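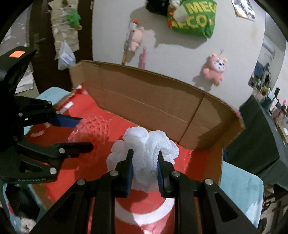
Bareo changes pad routine on its mesh-sorting grippers

17 Mar 2023

Bareo has rewritten the maintenance routine for the two-finger grippers it uses to handle netting and mesh cloth, after a February in which the tools spent more time on the bench than the company wanted.

The grippers are hand-held units. An operator works one in each hand over an open cardboard box, picking up pieces of mesh, and the recorded motions are later used to set up the sorting cell at the company's Nistow site. Each gripper has two black fingers, usually faced with blue pads, driven through a linkage held together with screws. The pads and the screws are the parts that need attention.

Under the old routine, pads were replaced every 1,000 grasps. That worked for boxed goods and molded parts. It did not work for mesh. Fine white cloth bunches up easily between the fingers and needs only a light squeeze, but open netting catches on the ridges when it is pulled free, and the ridges wear faster at the tip than farther down the finger. By 900 grasps the technicians were seeing pads that looked fine from the side and let cloth slide out at the top.

The new interval is 800 grasps, with both pads on a gripper changed together. Changing one at a time had been allowed to save parts. A fresh pad against a worn one pushes the cloth toward the worn side, and the recordings from those sessions had to be thrown out.

Pad changes are done with the fingers fully open and the gripper lying on its back. The old pad is peeled from the base up, and the finger is wiped down with alcohol and left to dry before the new pad goes on. Technicians then close the fingers on a strip of paper and pull. If the paper comes out on one side without resistance, the pad is lifted and set again.

The screws are now checked at the start of every shift. Earlier they were checked once a week, and several were found to have backed out by a quarter turn. A loose screw at an outer joint lets the fingertips meet out of line, which is hard to see with the gripper empty and shows up as a twist once it is holding something thin. The instruction is to snug the screws by hand, open and close the fingers a few times, and check again. Power drivers are not to be used on the linkage.

Loose threads are the other complaint. Mesh sheds short fibers that wrap around the joints, and the operators had been picking them off with their fingernails between runs. The benches now have tweezers and a soft brush, and the joints are to be cleaned whenever the box is refilled. Oil is no longer used there - it held the fibers in place and left marks on the white cloth.

A full service, covering pads, screws, cleaning and a check of the finger travel, takes 60 minutes for a pair of grippers. Both tools in a pair come off the bench at the same time even if only one is due, so that the left and right hands stay matched.

The replacement pads come from Lulau, which also supplied the earlier batch. Bareo said it had tried a softer pad in February and gone back to the ridged type, as the softer one gripped netting well but would not let go of it cleanly.

Spare pads and screws are kept at Nistow. A second set of spares will go to the Bălan workshop, which handles repairs to the finger linkages and has been asked to follow the same routine. The written procedure is posted at both benches, and the grasp count is to be entered in the log at the end of each shift.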